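Wednesday, Nam cell, washroom mockup

Swapped the left bellows sleeve again. Gelline rates it for 700 hours - we got 17 days. Not convinced the part is the problem.
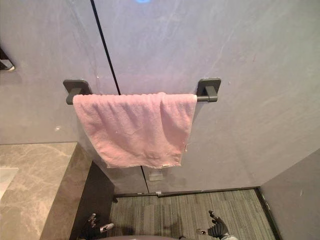
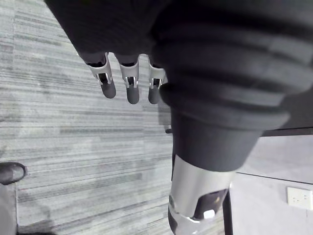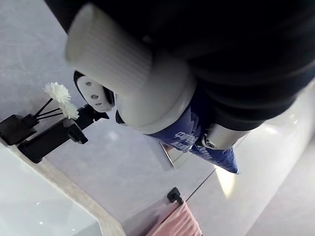
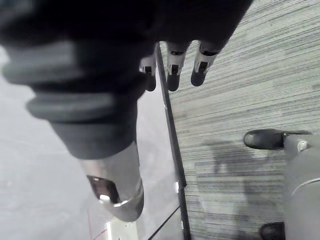 Last one: fingers and end cap, carpet side.

Finger zero was off by 8 counts, re-zeroed, torque left at 11. Ellier wants us to blame the toothpaste tube. I doubt it. Check the cuff screws before ordering another sleeve from Pandow.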